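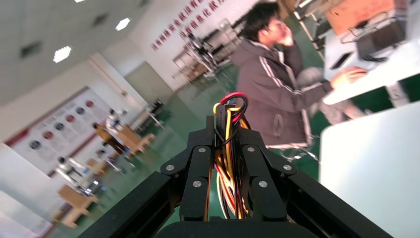 Skustdale, 28 August 2020

The Lamudex label printer costs $145 with the charger and one roll of tape. I bought it in March to replace an Alva that had started skipping the left edge of every letter. The counter in the settings menu says it has printed 2,903 labels since then, most of them for cables.

It's a handheld unit with a full keyboard and a small gray screen. The keys are stiff at first and loosen up after a week or two. It takes tape in 3 widths. I mostly use the narrow one, folded around the wire like a flag, with the circuit on one side and the length on the other.

Print quality is good. Small text stays readable down to the second-smallest size. The smallest size is too small for me, and Arturo Parisi, who shares my bench and has better eyes, doesn't use it either. The cutter is the best part. It goes through cleanly every time and leaves a split in the backing, so you can peel a label without picking at the corner.

Cable labels only pay off if you put them on before the wires go into storage. A cardboard box with dividers is fine for storage, but red, yellow, orange and black wires tangle in it, and then the color doesn't tell you which bundle you want. 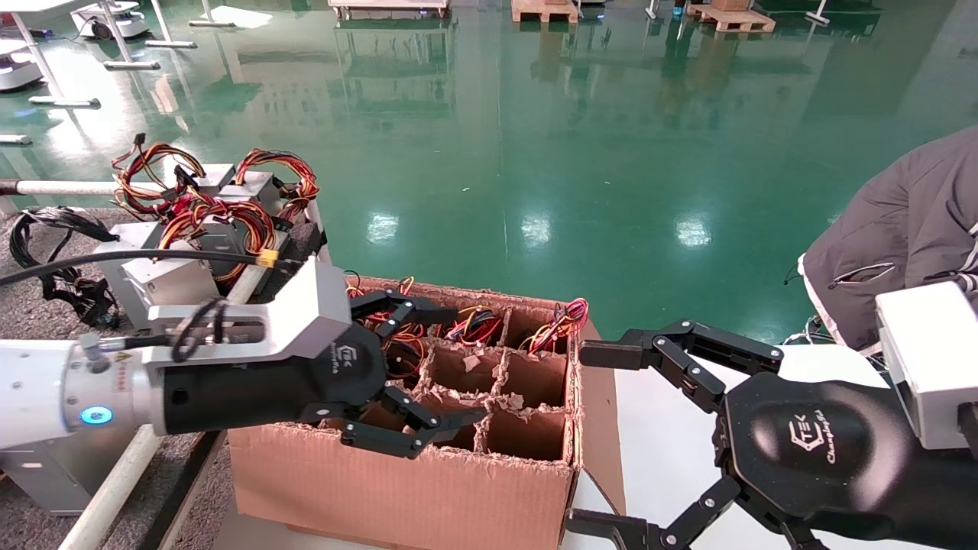

## Tape and running costs

The Lamudex tape is expensive. Edau makes a compatible roll for less, and I have used both. The Edau adhesive is fine on smooth jackets and poor on anything braided. On cardboard they both hold well. The printer wastes a thumb's width of blank tape at the start of each job, so it helps to save up your labels and print them as one batch.

Battery life is around 9 hours of normal use. The charger plug is a round type I don't have on anything else, and a replacement has to be ordered from Lamudex.

Aldo Pellegrini borrowed it for his pantry and returned it with an empty roll. He said the menus were confusing. I agree with him. Changing the font takes four button presses, and the margin setting is under "Paper" when it should be under "Layout."

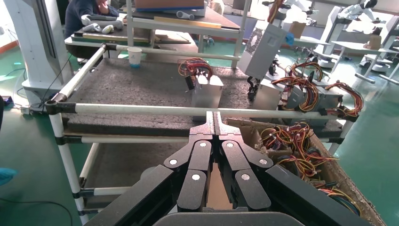

## Should you buy it

If you label things every day, yes. If you do a few file folders a year, the old Alva models are still sold used and cost much less.

Mine has jammed twice, both times with the wide tape. Opening the back and pulling the roll straight out cleared it. The manual says to turn the printer off first.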